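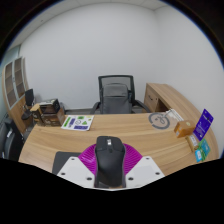

**Undine 70 or wait for the Vastholm?**

**droltden_fan** — 2022-10-28

OK, I've had the Undine 70 at the store for a good hour now (sorry, staff) and I love it. The screen is sharp, the keys have real travel, and the fan stays quiet with a dozen tabs and a video call going. It's $789 with 16 GB of memory. The Vastholm is supposed to come out in November with a newer chip. Do I wait? Mostly spreadsheets, photo editing, and a bit of light gaming.

**pixelmoss**

Buy the Undine! I've had mine since spring and it's the first laptop I've carried everywhere without grumbling. Battery gets me through a work day if I keep the brightness sane. Only gripe is the trackpad, which clicks like a stapler. I use a mouse at home anyway.
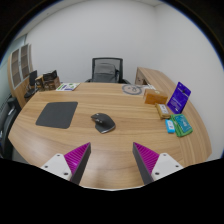 *Mouse and pad on the desk*

**Kalevi Ojala**

I'd wait. The Undine's memory is soldered, so 16 GB is what you live with, and photo editing eats memory fast. Vastholm has always left a slot open.

**pixelmoss**

Always? The last Vastholm had one slot and one soldered stick, and mixing sizes slowed mine down. I sold it after 3 months.

**Kalevi Ojala**

Fair, should have said "usually." Still beats no slot at all.

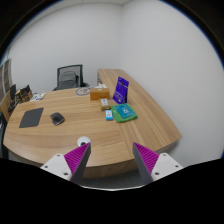 *The corner desk, long side on the right*

**huttunen_dock_guy**

Whichever you get, put some money aside for a dock! I run the Huttunen with two monitors off one cable and it still makes me happy every morning — plug in, sit down, go. Check that the port does video, though. On the Undine only the left one does.

**droltden_fan**

Oh, that's good to know, I'd have plugged into the right one and sworn at it. What about screen brightness? The spec sheet says 300 nits.

**huttunen_dock_guy**

Fine indoors. By a window you'll want it maxed out.

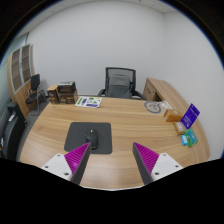
*Desk, light finish*

**Kalevi Ojala**

300 is too dim for photo work, if you ask me.

**pixelmoss**

Disagree! Color matters more, and the Undine's is lovely.

**droltden_fan**

Going back tomorrow with a memory card full of my own photos to try on it. Will report!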